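Mellside Coastal Bird Survey: Data Card

Maintained by the Mellside Recording Group
Contact: Ivone Honorato, data manager
Last revised: Saturday, June 22, 2024

Summary

The Mellside Coastal Bird Survey holds records of birds seen from fixed watch points between Todness and the mouth of the Pilkington Burn. The current release contains 855 visit records submitted by registered observers. Each visit record gives the watch point, start and end times, weather, sea state, and a count or estimate for every species identified.

The data are suitable for describing seasonal occurrence at the listed watch points. They are not suitable for estimating the size of breeding populations, and they should not be used for that purpose without separate advice from the survey team.

Contents of the release

visits: one row per visit, with observer code, watch point, date, start time, end time, wind direction, wind force, visibility class and sea state.

counts: one row per species per visit, with the count, direction of movement, and distance band.

sites: one row per watch point, with height above mean sea level and the bearing of the center of view.

species: the checklist used for data entry, with English and scientific names.

All tables are comma-separated text in UTF-8. Empty fields mean that no value was supplied. A zero is used only where the observer searched for the species and recorded none.

Data collection

Observers watch from a fixed point for at least one hour. Telescopes are permitted at all sites, and the type of optics is stored with the visit. Birds on the water are recorded separately from birds in flight. Gulls moving to and from the Todness roost are left out of the movement totals and entered under a separate code.

Records are written on paper forms in the field and transferred to the entry sheet by the observer. Paper forms are retained by the group for checking.

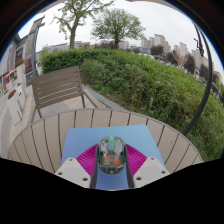 Clear-shelled computer mouse on a slatted outdoor table.

Checking and corrections

Entries are screened for impossible dates, reversed start and end times, and counts above the limit set for each species. Flagged entries are returned to the observer. Descriptions of scarce species are reviewed by Fabrice Vasseur and Gwawr Howells, and a record remains marked "pending" until both reviewers have accepted it. In this release, 614 visits have completed all checks. The remainder are included with the status field set to "provisional."

Known limitations

Coverage is uneven. Early morning visits in October are far more common than visits at any other time, and few observers watch in offshore winds. Low sun affects the south-facing point at Todness in winter, and birds beyond the middle distance band are likely to be missed there. Divers and auks seen in poor light are often entered only to group level. Users should not assume that these belong to the most common species.

The watch point at Pilkington Steps was moved 70 meters north following the loss of the lower path. Visits before and after the move carry different site codes and should not be merged for trend analysis.

Access and sensitive records

The tables are free for research, teaching and personal use, provided that the survey is credited. Locations of nesting terns are withheld. Requests for withheld records should be addressed to Erhan Çınar and should state the purpose, the period required, and how the data will be stored.

Suggested credit: Mellside Recording Group, Mellside Coastal Bird Survey, current release.

Errors may be reported to the data manager with the visit number quoted in full.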